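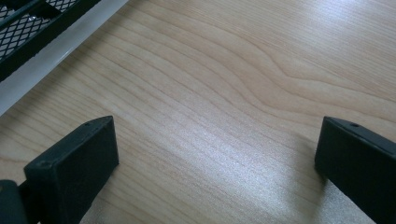
Looking after a pale table top is mostly a matter of knowing which way the grain runs and doing everything in that direction. Light-coloured surfaces show smears and scratches sooner than you would think, and the best way to find them is to get your eye down low and look across the top towards a window or lamp. Where the light catches the surface you get a whitish glare, and the grain lines look thin and washed out, as they do at the lower middle here. Any greasy patches will show up in that shine. Note also where the grain bends, like the wavy swirl towards the upper right, so that you can follow the curve with the cloth.

What you need
2 soft cotton cloths
A bowl of lukewarm water
A few drops of mild washing-up liquid
Furniture oil, for bare or oiled wood only (we use Lanis)

First find out what you have. Put a drop of water somewhere out of the way and leave it for five minutes. If it soaks in and leaves a darker spot, the top is bare wood or needs oiling. If it sits there as a bead, the top is sealed, or it may be a laminate – in either case, leave out the oil.

Cleaning
Brush off the crumbs and grit. Dip the first cloth in the soapy water and wring it out hard. Wipe in long strokes with the grain, from one end to the other, overlapping each stroke a little. Rinse the cloth and go over it again with plain water, then dry with the second cloth straight away. Look across the top again from low down and redo any patches you missed.

Oiling
Leave bare wood to dry overnight. Pour a little oil on a clean cloth, about a teaspoon for a small table, and rub it in with the grain. Wait 33 minutes if you are using Lanis, or whatever it says on your own tin, and wipe off everything that has not soaked in. Lay oily cloths out flat outdoors to dry before they go in the bin, as they can catch fire if left bunched up.

Keep hot pans off the table for a couple of days after oiling.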